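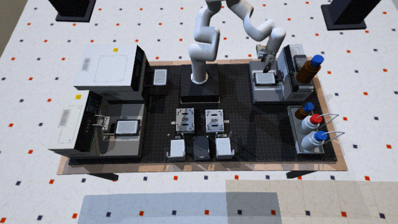 News / Company Announcements

Jan 15, 2018, by Tullura Press Office

Tullura Opens Well Water Testing to Households in Brerkik

Tullura, a provider of water testing, is pleased to announce that families in Brerkik and in the villages of the Barreto valley can now send samples from their private wells directly to its laboratory. Until December, this service was available only to farms and food producers.

Many homes in the valley are not connected to the public supply, and the owners must take care of the water quality by themselves. With the new service they receive a sample kit by post, fill the bottles at the kitchen tap and bring them to one of 17 collection points.

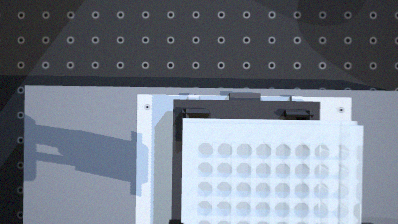
What Is Tested

The basic package, with the name Gavel, covers bacteria, nitrate and hardness. Lead and arsenic can be added for an extra fee. During the trial period Tullura has examined 777 samples from household wells, and the experience from this work has helped us to make the instructions in the kit more simple.

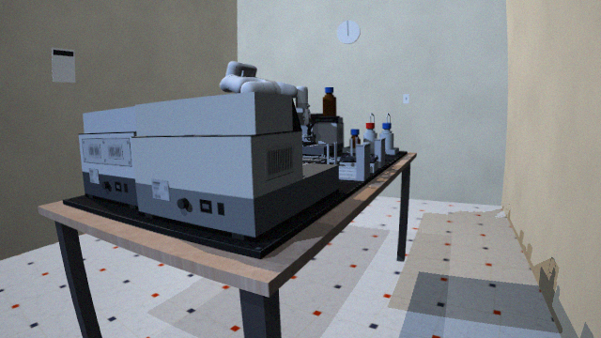

Results are sent by e-mail or by letter within three working days after the bottles arrive. Each report is written in everyday words and explains which values are above the recommended limit. If bacteria are found, the customer is informed by telephone on the same day, and a second test is made free of charge.

"We wish that every family knows what is in its glass," the company states.

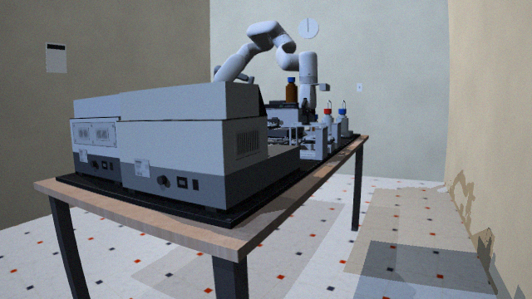

Availability and Orders

Kits can be ordered on the Tullura website or at the front desk in Brerkik. Bottles for bacteria testing must be kept cool and returned within one day. Landlords with several wells are kindly asked to contact the office before ordering.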